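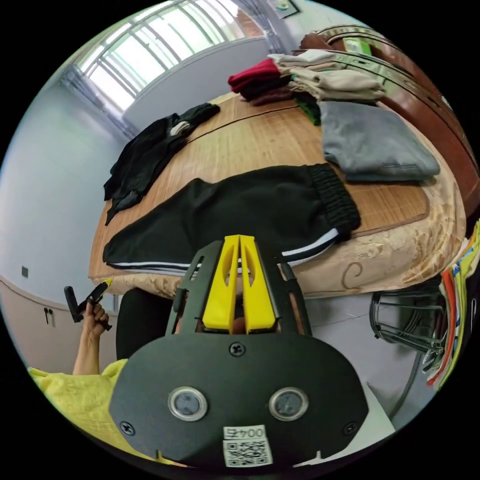
Folding Clothes on the Bed: A Few Things That Have Helped at Our House

Wed 10 July

312 shares | 20 comments

It's been so hot this week that I can't face the big closet in the hallway, so I've been doing what my mother always did in summer, and that's folding everything on the bed with the window open. I used to fold on the couch with the television going, and then the piles would slide down between the cushions and I'd be refolding half of them before supper. The bed is so much better! It's the right height if you pull a chair up next to it, it's flat, and you have a very good reason to finish, seeing as you'd like to sleep there later on.

A few of you wrote to ask how I do sweatpants and track pants, which seem to multiply in any house with growing children (or a husband who refuses to wear anything else on weekends). I'll get to those, but let me start with the bed itself.

Start with a firm surface

If you sleep on a bamboo mat in the warm months, leave it right where it is. A mat makes a lovely folding table. It doesn't bunch up the way a quilt does, and the straight lines of the slats give you something to line a hem up against, which I find very handy because my eye for straight is terrible. If you only have a sheet on, pull it tight at the corners first. Give the mat a wipe with a barely damp cloth and let it dry all the way before any clean clothes go down on it.

Do keep your fingernails and any zippers in mind, though. I snagged a good sweater on a split piece of bamboo last November and I'm still a little sore about it. Now I run my palm across the mat before I start.

Use the headboard end for finished piles

Put the things you've finished up by the headboard and keep the middle of the bed clear for working. I make one pile for knits, one for T-shirts and one for whatever doesn't belong anywhere, and that last one is always the tallest. Heavy things go on the bottom. Anything small, like a hair tie or a little box you found in a pocket, can sit on the headboard if yours has a ledge, and you'll see it there when you go to turn off the light.

Track pants with a side stripe are the easiest of the lot. Lay one leg over the other so the stripe runs along the edge, smooth from the waist down to the cuffs, and you've got a nice long strip to work with. If the stripe is wandering, the legs are twisted, so pick them up by the waistband, give them one good shake and lay them down again.
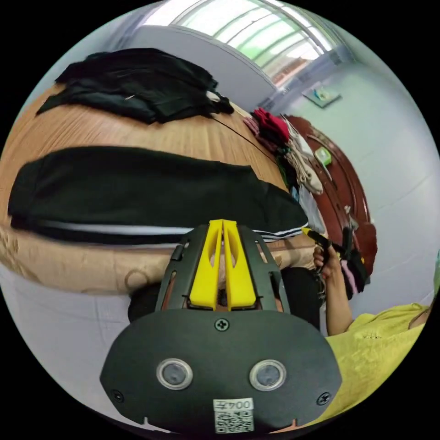 From the long strip to a tidy bundle

Once you have the strip, tuck the crotch point in so you've got a straight line all the way down. Then bring the cuffs up to just short of the waistband, and fold again in thirds. It should stand up by itself in a drawer. If it flops over, you've folded too loosely, and you can just press the air out with your forearm and do the last fold over. Thick fleecy ones do better folded in half and then in half again, as thirds get too fat for most drawers.

I keep dark things together and do them all in one go, near the window if I can. Black on black is hard on the eyes, and more than once I've folded a navy pair into the black pile and not found out until somebody was standing at the bus stop.

Jackets and anything bulky I leave for the very end, hung over the side of the bed out of the way. Check the pockets while they're hanging there. You would not believe the tissues.

What to hang and what to fold

My rule is that anything I'd have to iron gets hung up, and anything stretchy gets folded, and I don't worry about it past that. Bright summer things I like to have out on a rack where I can see them (I wear more of them that way!), and the beige and gray basics are perfectly happy in a stack.

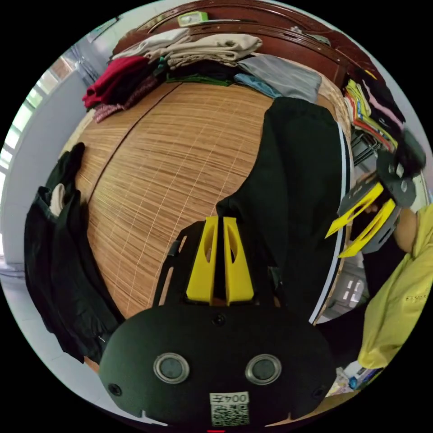

Folded clothes stacked up by the headboard, with a black striped garment lying across the mat.

If you run out of steam halfway, carry the finished piles to their drawers before you sit down. The unfolded ones can wait in the basket until morning, and mine very often do.

4 comments awaiting approval | 808 people saved this tip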